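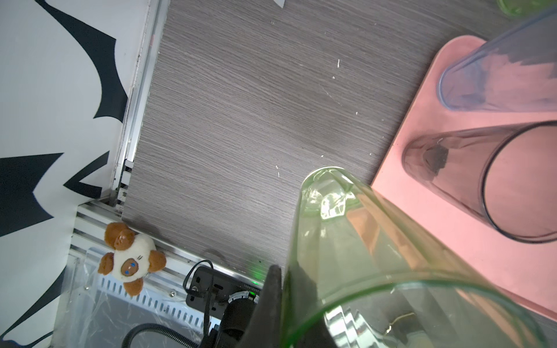 When a tumbler goes cloudy: Josué Mendonça on reusable plastic in cafeterias

March 24, 2021

Josué Mendonça has managed tableware stock for Claster, which supplies school and office cafeterias, long enough to distrust the word "unbreakable." Breakage accounts for very little of what he replaces. Most tumblers are withdrawn because they have gone cloudy.

"Clouding is two separate problems," he says. "One is mineral film from hard water. You can take that off with a mild acid. The other is surface damage, and that stays." His test is a soak in diluted vinegar. If the haze clears, the cup goes back into circulation and the rinse settings on the dishwasher get checked.

Surface damage comes from detergent, abrasion and heat, usually in combination. Last August he ran a comparison at the Shabalala site, with 900 tumblers washed at 60 degrees Celsius and an equal batch washed hotter. The cooler batch kept its finish longer but came out wet. "Plastic holds very little heat, so it doesn't flash dry the way china does. People stack it damp, and then you have a smell."
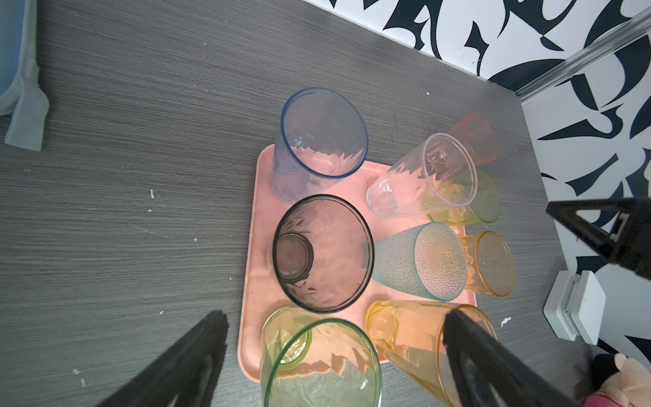 Plastic tumblers in assorted translucent colors on and around a tray.

Stacking is the subject he returns to most often. Nested cups rub against each other at the same height every time, which leaves a dull ring on the outer wall. He prefers racks, mouth down, with air underneath. Racks take up more shelf space, and at the Pasix kitchens the shelves had to be respaced before they would fit.

On color, he has no strong view. Tinted cups hide light scratching, and he thinks they are often kept past the point where a clear one would be discarded. His inventory lists 1632 tumblers in service, and he inspects them against a window, by hand.
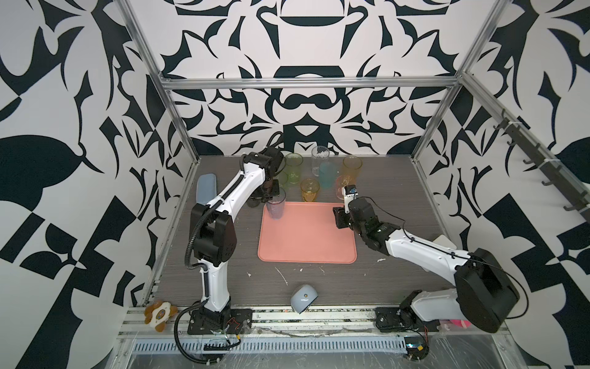
Usa Wongsuwan would rather see cups retired on a fixed date, arguing that inspection by eye depends too much on who is looking and how good the light is. Mendonça accepts the point about light. "A date is easier to audit," he says. "But you throw out good cups with it, and the bad ones stay until the date comes."

For now Claster does both. Each batch gets a review date, and anything rough to the fingertip at the rim comes out early.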